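Search this site Search Go
Reading time: 2 minutes

Breakfast cook and counter assistant wanted – Momotstead Tea Room

Momotstead is a small daytime café on the edge of the market square, run by Heike Thiele and Bernd Tiedemann. We serve breakfasts, soup, sandwiches and cakes made on the premises, and we have 30 seats inside plus a few tables in the yard when the weather is good. We are looking for two people to join us before the summer.

Breakfast cook, 30 hours a week

You will open the kitchen, cook to order until the lunch menu starts, and get the soup and fillings ready for the afternoon. The menu is short and most of it is cooked on one flat grill, so you need to be able to keep several orders going at once. We would like someone who has worked in a café, pub or canteen kitchen before. A food hygiene certificate is useful, but we will pay for the course if you don't have one. The first shift starts at 7am and there are no evenings.

Counter assistant, 16 hours a week

You will take orders, make hot drinks, carry plates, clear tables and work the till. No experience is needed for this job. Jirayu Chareonsuk, who has run the counter for nine years, will train you on the coffee machine. Some weekend work is part of the job and the rota goes up two weeks ahead.

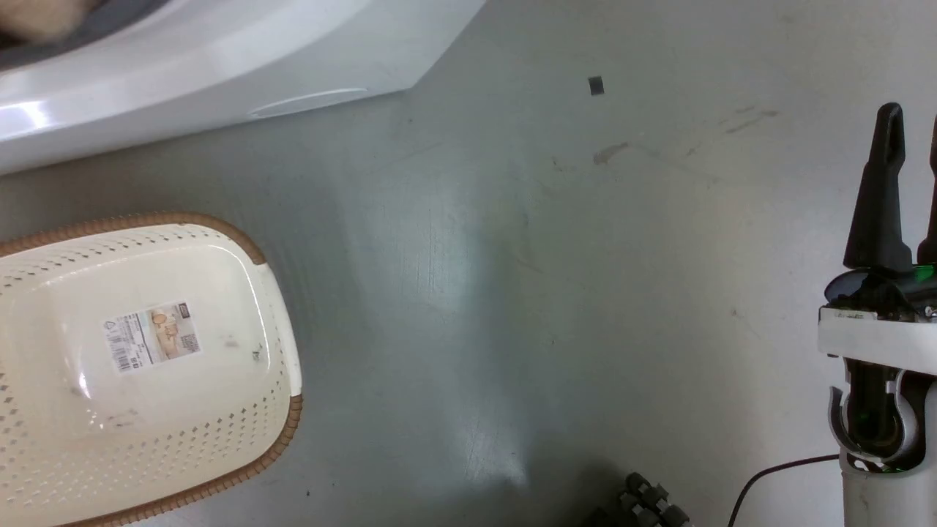

Both jobs are paid by the hour, with the rate depending on experience, and we will tell you the figure before you come for a trial. Tips are shared equally between the kitchen and the counter. You get a meal on every shift, and aprons are provided – please bring your own flat, closed shoes. Holiday is paid, and we close for a week after Christmas.

The kitchen is up three steps from the yard and there is no lift. If that would be a problem, tell us, as the counter is all on one level.

On a busy morning we serve about 100 people, so both jobs mean being on your feet for most of the shift. Buses stop in the square, but the first one gets in too late for the opening shift, so the cook will need another way of getting here.

How to apply

Write to Heike with a few lines about yourself, where you have worked and when you could start. A CV is fine but you don't have to send one. Say which job you want, or both. We will ask people in for a short chat and then a paid trial shift of three hours. We would like both people to be in place by May.

You can also leave a letter at the counter before 3pm.

Contact: Heike Thiele, Momotstead Tea Room | © Momotstead | Back to top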